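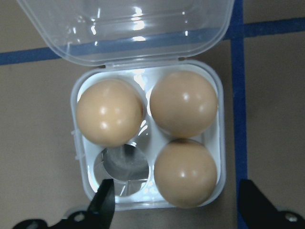 Who is the Trultmont family wealth forum for? Anyone with money to leave and relatives likely to notice.

Its ninth-floor namesake, the advisory firm Rees, opened the annual forum in June to 70 planners, trustees and heirs, the last group seated nearest the coffee. The main topic was charitable trusts, and the main question was who pays for them. Wirnus, a trust administrator, presented a sample trust deed that ran to 9 schedules and a glossary. Tickets cost $3,025, lunch included. Parking was extra.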